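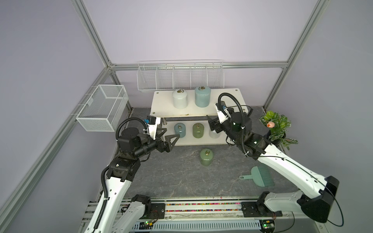

Keeping a Household Pantry Ledger: Notes After the First Winter

The purpose of this entry is to set out the pantry ledger as it presently stands in our household at Vevville. Several readers have requested the particulars following my earlier remarks on bulk purchasing, and Lerato Chauke was kind enough to review the column headings before I adopted them.

The ledger is a ruled notebook of the ordinary kind. Each dry good is given its own page, on which are entered the date of purchase, the weight in grams, the price paid and the date on which the supply was exhausted. Spreadsheets were trialled in autumn and abandoned. Flour on a keyboard is a nuisance, and members of the household who would readily pick up a pencil proved unwilling to open a laptop.

Storage

Lidded jars are preferred for goods in daily use. Those with a ring or knob on the lid are easier to lift with damp hands, and a pale glaze shows spills promptly. Jars should be kept on an open shelf at or below chest height. Labels are to be affixed to the base, where steam from the kettle does not reach them. The reserve stock remains in its original packaging in the hall cupboard, with the oldest packet at the front.

Quantities

For reference, the July entries were as follows.

Rolled oats: 533 g
Red lentils: 400 g
Sultanas: 100 g
Desiccated coconut: 100 g

The figure for oats was higher than anticipated and reflects a fortnight in which Bastian Diekmann stayed with us and took porridge at both ends of the day. The lentil figure is considered representative. Coconut is used almost entirely in one slice recipe, and its page will be retired if the recipe falls out of favour.

Suppliers

Dry goods are obtained from Stotenico, whose counter staff will fill a customer's own container upon request. Tea is ordered separately from Ní Chonaill. The latter's parcels have on two occasions arrived with the inner bag unsealed, and I have written to them on the matter. A reply has been received and a replacement promised.

Review

The ledger is reviewed on Friday evenings, after the dishes. Any item with less than one week's supply remaining is transferred to the shopping list. Spices are presently excluded from the ledger, as the kitchen scale does not register small amounts reliably. I would be grateful to hear from any reader who has found a satisfactory scale for the purpose at a modest price. Correspondence may be left in the comments.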